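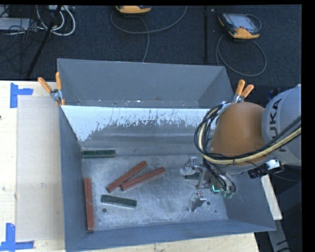
Figure 4. Bin-picking cell during the public demonstration: KUKA arm, open metal bin held by spring clamps, and red and green bar-shaped blocks.

4.2 Demonstration at the Hanari open day

The laboratory trials reported in Section 4.1 were carried out by members of the project team, who knew the system well and could choose when to begin each run. To learn how the picking cell would perform under a less protected schedule, we operated it for visitors at the open day of the Hanari Institute on 31st March. The cell ran in two sessions, one before and one after the midday break. Visitors included secondary school classes, families of staff, and a delegation from Mokoena, the parts supplier whose sorting needs shaped the original task definition.

The physical arrangement is shown in Figure 4. The bin was fastened with clamps, as in the laboratory trials, so that contact between the gripper and the walls would not shift it relative to the calibrated frame. The worn metal floor of the bin was kept on purpose. Its scratches and reflections had caused false detections in earlier work, and replacing it with a matte surface would have made the demonstration easier than the task it was meant to represent.

The blocks were of two kinds, a longer red type and a shorter green type. Visitors were invited to state which color should be removed first, and the operator entered the choice at the planning station. No other input was taken from the public. Between runs, the arm was brought to its parked position and the drives were disabled before a member of staff returned the blocks to the bin. The blocks were dropped by hand from above the rim and were not arranged afterward. Visitors remained behind the barrier line at all times.

The software was the release used in Section 4.1, with one change. The Zerka grasp planner normally evaluates up to 4000 candidate grasps before it selects one. During rehearsal, the resulting pause was found to be uncomfortable for a standing audience, and some observers believed that the system had stopped. We therefore set a limit of 20 seconds on planning, after which the best candidate found so far was executed. The Vindis motion layer, including its speed and force limits, was left as it was.

Three kinds of difficulty were noted by the operators. The first was crowding. Where blocks had come to rest with their ends close together, the planner often proposed a grasp that placed one finger in the narrow gap between them, and the motion layer then rejected the approach. The second concerned blocks lying against a wall, where the space left for the outer finger was small. Both had been seen in the laboratory and are treated at length in Section 5. The third was new to us. Lighting in the hall changed over the day as doors were opened and groups moved past the cell, and the segmentation of the green blocks was less steady than that of the red ones. Dust on the blocks may have added to this effect - we did not clean them between sessions - but the two causes cannot be separated with the data collected.

Comments from visitors were recorded by Gaurav Dixit, who acted as host for both sessions. The most frequent question was why the arm sometimes passed over a block that seemed, to a person, easy to take. Several visitors asked whether the system remembered a failed attempt. It does not in the present version, and the same rejected grasp may be proposed again if the contents of the bin have not moved. The Mokoena delegation was more concerned with the time needed to set up the cell in a new location, in particular the calibration of the bin position, and asked that this be reported separately from picking time in future work. We have adopted that request for the trials planned for October.

The open day was not designed as a controlled experiment, and the runs are not included in the success rates given in Table 3. Logs were kept for all runs and were used to select the starting layouts for the wall-contact study described in Section 5.1.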